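Section 3: Washing Delicates in the Mesh Bag

If you've come straight from Section 2, your Balent is plugged in, level, and has had its empty rinse. Good! Now we get to the part I get the most mail about, the mesh bag. I wrote this section last because I kept changing my mind about it, and the version you're reading is from December 2, 2020. If you printed an older copy of this guide, toss it, the spin setting in that one was too high.

What you need

One mesh laundry bag with a zipper that closes all the way
A mild liquid detergent (I use the Vismont unscented, any gentle one will do)
A dry towel
A flat surface with enough room to lay the bag down

Before you load

1. Read the care label. If it says hand wash only, stop and go to Section 5. I know plenty of people machine wash those anyway (I've done it myself, and I've also ruined a slip that way).

2. Sort by color first and by fabric second. Pale pinks and peaches go with whites only if they've been through a few washes already. Anything new gets its own load.

3. Close every hook, snap and zipper on the clothes themselves. A loose hook will find the mesh and hang on to it for the whole cycle.

4. Wipe down your surface. Crumbs and lint stick to thin fabric like you wouldn't believe.

Filling the bag

5. Lay the bag down flat and pull the zipper all the way back. Spread the opening with both hands so the sides aren't folded over on each other.

6. Put the piece in loosely. Don't fold it into a neat square and don't roll it up - a tight roll comes out with the detergent still sitting in the middle.

7. Stop when the bag is half full. For thin things like camisoles that usually means 2 pieces, and 3 if they're really small.
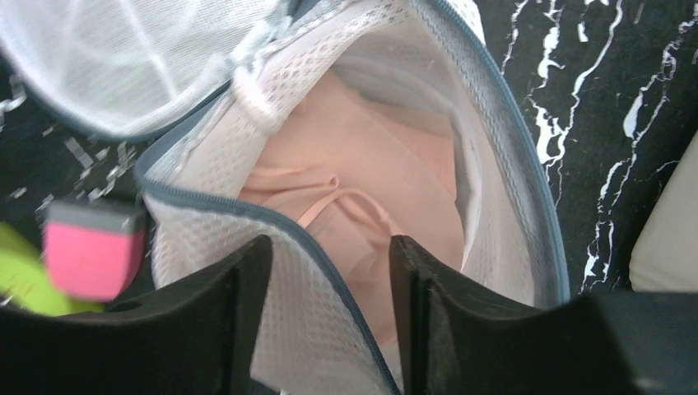
Filling is where I slow down the most, and I'd ask you to do the same. Thin, smooth fabric slides around and likes to ride up toward the opening, and if an edge gets into the zipper teeth you can lose a good ten minutes working it free. So I check the top before I close anything. With a soft peach piece like this one, lying in loose layers, I want it sitting well down between the sides of the bag. I'm also fussy about little rolled folds, like the one with the curled end near the middle of the opening. I open those out with a fingertip before closing up, and then I give the whole thing one gentle pat so it settles.

8. Close the zipper slowly, holding the fabric down and away from it with your other hand. If it sticks, back up an inch and look. Don't yank.

9. Tuck the zipper pull under its elastic cover if your bag has one. If it doesn't, a small rubber band around the pull works fine.

CAUTION: Never use a safety pin to hold the zipper. It can open during the spin and scratch the drum.

Running the load

10. Put the bag in the drum along with one or two light items, so it isn't spinning all by itself. No jeans, no towels, nothing with a buckle.

11. Add 20 ml of detergent. Skip the softener.

12. Turn the dial to Delicate, choose cold, and set the spin to Low. Press Start and hold it until the light stays on.

Note: If you have the Acuña adapter hose from Section 1, open the tap fully before you start. Half open gives you a fill error and a lot of beeping.

Afterward

13. Take the bag out as soon as the cycle ends. Open it and lift the piece out with both hands under it, don't pull it by a strap.

14. Roll it in the dry towel, press, unroll, and lay it flat to dry.

15. Turn the bag inside out, shake it, and hang it up with the zipper open.

CAUTION: The bag does not go in the dryer, on any setting. The mesh can go stiff and the binding puckers, and then the zipper never runs right again.

I've put my own bags through 100 washes or so many more that I quit keeping track, and the zipper is always what gives out first. When yours starts skipping teeth, replace the bag. The Vustovix ones in the medium size fit this drum nicely. Drying racks are in Section 4.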